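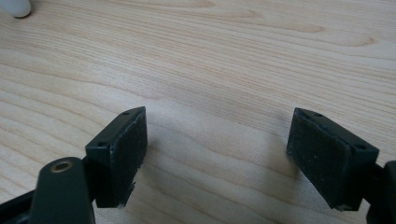

Left and right finger open, nothing between them yet.

March, evening

Today I recorded again for Lumanlan. I started after lunch and stopped when my wrists asked me to stop. The count for the session is 36 episodes, and I am a little ashamed of this number, because in the plan I wrote much more. But I want to put down in this diary how the day went, also the slow days, otherwise I will later believe that I was always fast.

The first hour went to the beginning of the episode. I did not understand before how important the beginning is. When I press record, I am often already moving, and then the model learns that the world starts in the middle of a movement. So now I have a rule for myself: open the fingers, hold them still above the wood, breathe one time, then go. It feels long. When I look at the files later it is a very short moment, and some of them I still cut too early.

In the wrist view I like to see the bare table before anything happens. The small white thing in the upper left corner is a help to me, because I use it to check that I begin from more or less the same place. I do not want exactly the same place. The people at Pramelier wrote to us that our earlier set was too clean, that all the starts were like copies, and their training did badly when the table was moved only a little. So I try to be similar but not equal, and this is more difficult than to be equal.

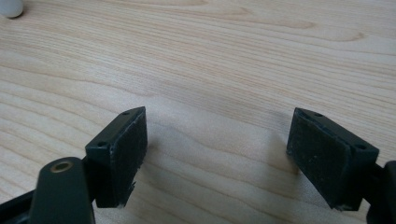

My worry this week is the pads. The policy does not feel anything, it only looks, so every change on the fingers is a change in what it learns from. When I went through the wrist video before dinner, I stopped on one picture with the jaws open and looked at it for a long time. The pad on the left finger is a little frayed at its lower edge, with a small ragged piece near the bottom, and both pads have light specks of dust. I wrote in the log that I should not replace only one pad in the middle of a set. Either I change both of them before the next block, or I leave both and clean them. I decided to leave them. In a real workshop the fingers will also be dusty, and I would like a model which is not afraid of dust. But I am not sure, and I made a question mark beside this line.

I also changed the names of the files. Before, I had the task first and then the side, and Jiltinora (our storage program, which I have never loved) sorted left and right far from each other. Now the session comes first, then the episode, then the side. I spent almost an hour to rename the old ones, and I found two episodes where the left and right clocks did not agree. I moved these to the folder called "doubt". The folder is getting bigger.
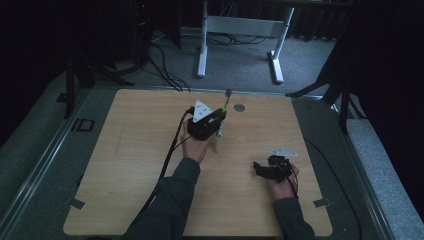 Posted by: the Lumanlan bench diary
March | 11:40 p.m. | filed under: two hands, recording

I continue after tea. The two-hand task is where I lose the most time. With one gripper I can be quick, but with two of them I think about my hands, and when I think about my hands I become stiff. The left one holds the green and white stick upright, above the small white cylinder, and the right one should stay ready and quiet. My right hand does not like to be quiet. It makes small useless movements, and of course they are recorded too. In the evening I watch them and feel like a bad piano student who hears himself.

The view from above is very useful for this. In the wrist view everything looks calm and serious, and from the top I see how I really sit, with the cable going over my left hand and the board taped at its lower corners. I checked the tape before the session. Last month the board moved slowly during one afternoon, I did not notice, and we had to throw away some 200 episodes. I still think about it when I press the tape with my thumb.

With today we have 1597 in the set, if I do not count the "doubt" folder. For the first version Plumirero asked only for 1000, so on paper I could stop. But too many of the old ones have those clean copied starts, and I would like to exchange them little by little for better ones.

Tomorrow: wipe the pads, new tape, check both clocks before the first episode — and again after the break. Ask Pramelier if they want the failed tries or only the good ones. Buy tea.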